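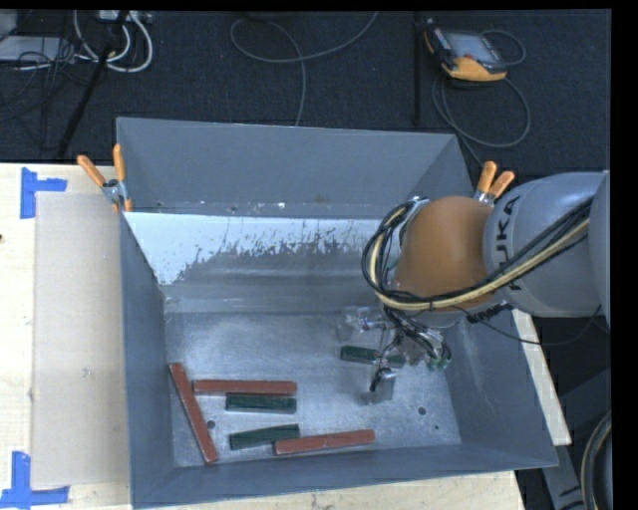 Zwischenbericht März, Projekt Lovent (Sortierung Bausteinreste)

Kurz, weil ich gleich wieder runter muss. Stand Dienstag:

Rotbraune Leisten und dunkelgrüne Klötze laufen jetzt getrennt. Wanpen Jaidee hat die Liste neu aufgesetzt, 2696 Teile erfasst, davon rund 1000 noch ohne Maß. Dauert länger als geplant, die grünen haben zwei Längen und die waren im Altbestand nie unterschieden.

Graue Metallwanne: bleibt. Boden verkratzt, stört aber nicht. Eine zweite in der Größe wäre gut, Angebot von Bunnag liegt vor, Freigabe fehlt noch. Bitte bis Monatsende, sonst verfällt der Preis.

Tisch: helle Holzplatte, hält das Gewicht. Filzunterlage noch nicht bestellt, mach ich diese Woche.

Offen:
- Etiketten von Stesach, 10 Rollen, 2 davon falsch gelifert, reklamiert
- Übergabe an Khôi Nông, Termin 14 Uhr steht, Tag noch nicht
- Regal im Nebenraum, wartet auf Ekkachai

Budget: im Rahmen. Belege schickt Pornthip Siriwan gesamelt nach, bitte nicht einzeln anfordern.

Nächster Bericht wenn die Maße durch sind.

Ch. Thepsuriya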